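The last dance band in Beltberg

By Idalina Frade

Half past six and the van won't start. Correia is on his back under the front end with a torch in his teeth, still in his dress trousers, and the double bass is standing on the pavement outside the chip shop like someone waiting for a bus. They are due on at eight. It is 59 miles to the hall.

"She'll go," he says. She goes, on the fifth try.

I spent most of April with the Clodis Players, 13 musicians who do waltzes, foxtrots, quicksteps and the odd rumba in church halls, working men's clubs and one garden centre. Full band, proper arrangements, stands with the name on the front. There used to be dozens of outfits like it in this part of the country. Now there's this one, and a trio over at Cuvham that does weddings when the accordion player's back allows.

The maths is bad. A good night pays 700 pounds. Take off diesel, strings, reeds, the hire of the hall they rehearse in, a sandwich each. Split what's left. The second trumpet told me he cleared enough in March for a pair of shoes, not good ones.

So why. I asked all of them and got mostly shrugs. The drummer said his dad had done it. The pianist said she likes watching feet. From the piano she gets a clear view of the floor between the lid and the music desk, and she can tell within a few bars if a tempo is wrong, because the older couples start taking short steps. She'll nudge it down without looking at anyone. The rest follow.

The book

Everything lives in the book, except the book is eleven boxes. Almost 2,000 arrangements, some printed, most copied by hand, a few on the backs of other tunes. Whoever ran the band before Correia filed them by a system that died with him - numbers in blue pencil that skip about, then letters, then numbers again. Tune 400 is a tango. There are two of tune 401 and neither has a third sax part.

Correia wants it all scanned. The saxes don't. They say a tablet goes dark in the middle of a slow number and then where are you. He says paper blows off the stand whenever somebody opens the fire door. This argument has been running since before I arrived and was still going when I left, in the car park, in the rain.

Some of the parts have notes in the margins going back decades. Watch the drummer. Cut to coda if raffle late. On a second alto part, very small: she's here tonight. No one in the present band knows who wrote it, or who she was.

Getting dressed

Dress rules are strict, for a group that eats its tea out of foil in a corridor. Black jacket, white shirt, no trainers, and a tie that goes round your neck and stays there. There was a spell of long ties some years back which is spoken of badly. The brass section went through a velvet phase. Pre-tied or self-tied is left to the player, and the trombones look down on the trumpets about it. I was handed one to borrow for the night I sat in on the end of the row turning pages, and was told twice to give it back.

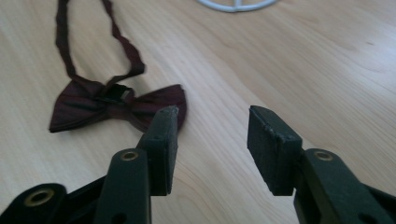 On the floor

The Cuvham hall has a sprung floor, laid for dancing and mostly used for badminton these days. You feel it through your shoes. By nine there were couples on it who plainly had not missed a month in thirty years, and some who were on their second lesson, counting under their breath, looking down.

A man in a cardigan asked me to dance and I said I couldn't. He said neither could he when he started, come on. We did most of a waltz. I trod on him in the first half, he steered me out of the way of everybody else in the second.

The band play differently when the floor is full. Looser, a bit louder, the saxes leaning on the ends of phrases. When it thins out before the interval they get tidy again. I mentioned this to the bass player, who said yes, obviously, and went to find the biscuits.

Interval is twenty minutes and takes forty. Tea, raffle, a notice about parking. Somebody wins a ham. Then the lights go down by half and they open with something slow, which fills the floor in one go becuase everyone can do a slow one.

What's next

Two of the 13 are under thirty. The clarinet came through a college course and answered a card in a music shop window. She'd never played for dancers. First night, she says, she put a lovely long pause in the middle of a foxtrot and forty people stopped dead with one foot in the air. Hasn't done it since.

Correia is looking for a third sax, a second van and someone who can read blue pencil. The hall bookings run to the autumn. After that he has a list of places to ring, written on the back of a quickstep, and he hasn't rung them yet.

They packed up at Cuvham by half eleven. Stands in the long box, music in the short ones, bass in last on its side with a blanket over. The van started first time and someone in the back cheered.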